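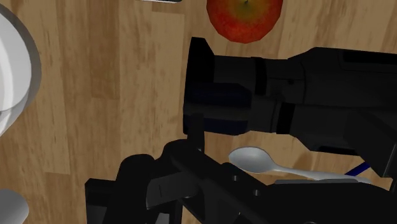

14 July 2020

Log parsing again, mostly, and a long moan about alert rules, so skip to the bottom if you only want the to-do list.

I came in to 97 alerts from the Sturnside segment overnight. My first thought was that someone was having a proper go at us, and I had my coat half off and the firewall console open before I bothered to read any of them. Nearly all the same rule: repeated failed logins against the file server, all from one address inside our own range. It's the old backup job. The service account password was changed on Friday (good!) and the copy saved in the job on the Vistar box wasn't (less good), so it's been hammering away ever since, every time the schedule kicks in.

I've updated the saved password, run the job by hand and watched it log in first time. I haven't touched the rule itself yet. It did exactly what we asked it to do, it's just very shouty about it. What I'd like is one alert per source per hour with a running count in it, and I think the Kasprzak collector can do that if we group on source address before the threshold instead of after. I tried it on the test copy with last week's logs and it squashed the lot down to 9, and I could still see everything I'd want to see. Would like a second pair of eyes on that before it goes live though, as I did the same sort of thing in February and managed to mute the VPN alerts for a whole weekend. Sorry again.

Once the noise was gone there were 5 left over that I hadn't seen before. Four were a scanner we do know about, running outside its usual window (whoever moved it, please put a line in here next time!). The last one I can't explain yet. A single login to the Dekus admin page at ten to six in the morning, correct password, second factor accepted, and from an address I don't recognise. It could easily be somebody on a new home broadband line – half of us have changed something about how we connect since March – but I've asked on the channel and ended the session in the meantime. Leaving it open until somebody owns up.

Clock drift: the collector is about 11 seconds behind the file server, which made lining up the two logs a real pain. Time sync was pointing at the old address. Changed it, but it's correcting slowly and I'd rather not restart it in working hours.

To do
- second look at the grouping change, then push it
- chase the Dekus login, reset that account if no answer by end of day
- check the clocks again tomorrow morning
- find any other jobs with a saved copy of the backup password. I bet there's one on the print server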